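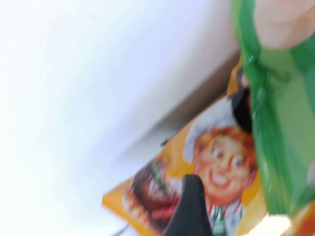 Storing Single-Serve Snack Packages

Applies to: chips, crackers, puffed snacks, small cakes and candy in sealed film packaging. Does not apply to anything that needs refrigeration.

1. Sort before you shelve

Empty the whole snack shelf onto a clean table. Separate sealed packages from opened ones, then separate the sealed ones by how they take pressure.

Group A, crushable: chips, puffs, thin crackers. These are usually packed with a cushion of gas. Nothing goes on top of them.
Group B, firm: nut bars, hard candy, dried fruit. These can be stacked.
Group C, soft: filled cakes, gummies, anything with a coating that melts. Single layer, away from the oven wall and the dishwasher.

Slick film wrappers slide over each other, so a loose pile never stays sorted. Stand the packages on edge in a bin, front panels facing the same way. A bin slightly narrower than the packages are tall works best; a wide one lets them slump.

2. Bin size

For the common small packages, a straight-sided bin 6 inches deep is enough. Deeper bins hide the bottom row. Sloped sides waste shelf width and make the end packages lean. We use the Rellow open-front bin in the lower cabinet and the plain Tumo box on the upper shelf. The Tumo has no handle and should not go above shoulder height.

Leave a gap of 2 fingers at the end of each row. A row packed tight has to be pulled at with force, and the corner of the next package catches and tears.

3. Handling

Lift by the end seal, using thumb and forefinger. Squeezing the middle of a gas-filled package breaks the contents and puts load on the back seam, where most slow leaks start. When two packages cling together, slide them apart sideways. Peeling them bends the film sharply and can leave a crease that later splits.

Keep scissors, keys and twist-tie wire out of the bin.

4. Checking a sealed package

Press lightly near one end and watch the other. A sound package firms up and holds. One that goes slowly flat has a leak. To find it, hold the package under water in a bowl and look for bubbles along the seams. Discard a leaking package unless you know it was damaged that same day.

At high elevation, packages from sea level will look swollen. Swelling of that kind appears on all the gas-filled packages in the bin. A single swollen package among normal ones, particularly a moist product such as a cake, should be thrown out unopened.

5. Dates and rotation

The date is normally on the back or along the end seal, and ink on glossy film rubs off. Copy it onto a strip of masking tape on the front of the bin, earliest date first. New packages go in at the back. If children take from the bin, turn it so that only the front row can be reached.

6. Opened packages

Press out the air, fold the top over twice and clip across the full width. A clip shorter than the opening leaves the corners unsealed. For anything to be kept longer than a couple of days, move the contents to a jar. A 500 ml jar holds what is left of most family-size bags. Do not tape the film shut; tape lifts from greasy plastic overnight.

7. Cleaning

Wipe bins with warm water and a drop of dish soap, then dry completely before refilling. Crumbs collect under the front lip of the Rellow bin and have to be brushed out with a dry toothbrush. Vacuum the shelf joints and the peg holes at the same time. We do this every April and again before the winter holidays.

Page maintained by Khải Hoàng. Revised 11 November 2025: jar size corrected in section 6, note on elevation added to section 4.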